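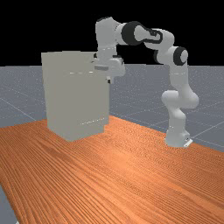

Pladuden prints dataset

README, last touched in October

What this is

Catalog data and scans for 2,217 relief prints (linocut, woodcut, wood engraving, a handful of collagraphs) entered in the Pladuden open print exhibition. One row per print. Scans for most, not all, see Gaps below. Put together from the entry forms, the hanging lists and the printed catalogs, in that order of trust.

If you only want to browse the pictures, the catalogs are nicer. This is for people who want to sort and count things.

What's in the folder

prints.csv - main table
artists.csv - one row per artist ID, no contact details
awards.csv - award, year of show, print ID
scans/ - TIFF, named by print ID
scans_small/ - JPEG, same names, longest side 1200
papers.txt - the paper names we settled on
changes.txt - what got fixed and when, patchy before version 3

Columns in prints.csv

print_id - letter P plus digits. Never reused. If a print was withdrawn the number stays empty.
artist_id - matches artists.csv
title - as written on the form, capitals and all. Untitled is Untitled, blank means the form was blank.
technique - lino, woodcut, engraving, collagraph, mixed
blocks - number of blocks. Reduction prints are 1 here, with reduction = y
reduction - y, n or blank
edition_no and edition_size - split from the usual fraction. AP and PP go in edition_note.
image_w, image_h - image area in millimeters, not paper size!
paper - from papers.txt
ink_base - oil, water, unknown
section - Open, Student, Small Format
hung - y or n. Plenty of entries didn't make the wall, they're in here too.
award - blank for most

Encoding is UTF-8. Older spreadsheets will mangle the name Simões if you just double click the file, so import it properly. Comma separated, quotes around anything with a comma in it. Semicolons in the notes column are just semicolons.

The Simões bequest

37 prints came in outside the normal entry process, with the Simões bequest. They have section = Bequest and no entry form behind them, so edition and paper were read off the sheets. Where the pencil was too faint the field is blank. Please don't fill it in by guessing from other copies, we had that once and it took ages to undo.

Don't include these if you're working out acceptance rates. They were never judged.

Scanning

Flatbed for anything that fits, in two passes and stitched for the next size up. Big sheets were shot on a copy stand at the Gandus annex with a color card in the corner. Color card is cropped out of the small versions, left in the TIFFs. Copy stand files have stand = y.

Blacks are a problem. Heavy oil ink with a sheen on it comes out gray in patches, worst on the engravings. We left it. Adjust your own copy if you need to but don't send adjusted files back as replacements.

Embossing hardly shows. For the collagraphs read the notes, the scan won't tell you much.

Gaps and known problems

- 200 prints have no scan at all. Mostly ones that sold and left before scanning began. scan = n.
- Student section has no edition sizes for the first 5 shows. The form didnt ask.
- Some artists have two IDs after a change of name. Merged where they told us, otherwise left alone.
- "Rice paper" on old forms could be nearly anything. Kept as unspecified Japanese-style in papers.txt.
- Ink base wasn't asked for until fairly late so unknown is the most common value. Don't draw conclusions from it.
- A few of the stitched scans have a visible join. Listed at the bottom of changes.txt.
- Titles in two languages are sometimes in one field with a slash, sometimes with brackets. Sorry. On the list.

Award names

The Curnia Prize was called the Curnia Purchase Award for the earlier shows. Same award, same judging. In awards.csv it's all Curnia Prize, with the old name in the note column. Visitors' Choice is counted from paper slips and isn't a judged award, filter it out with judged = n.

Use

Table and text files: use freely, say where you got it. Scans are different. Copyright stays with the artists, every one of them. Fine for study, teaching and research. Not fine for posters, cards, phone cases or anything for sale, ask the artist first. We pass messages on but can't promise an answer.

An artist can ask to have their scans taken out at any time. The row stays, the file goes, scan changes to n. If you keep a local copy please check the changes file now and then and delete what we've deleted.

Corrections

Send print ID, the column, what it says now and what it should say. One per line is easiest. Photo of the pencil margin helps a lot for edition numbers. Corrections get done in batches before the call for entries goes out, so it may be a while before yours shows up.

To do

- bilingual titles
- rescan the bad joins
- proper list of framing sizes, probaly its own table
- jurors' statements, if we can find the early ones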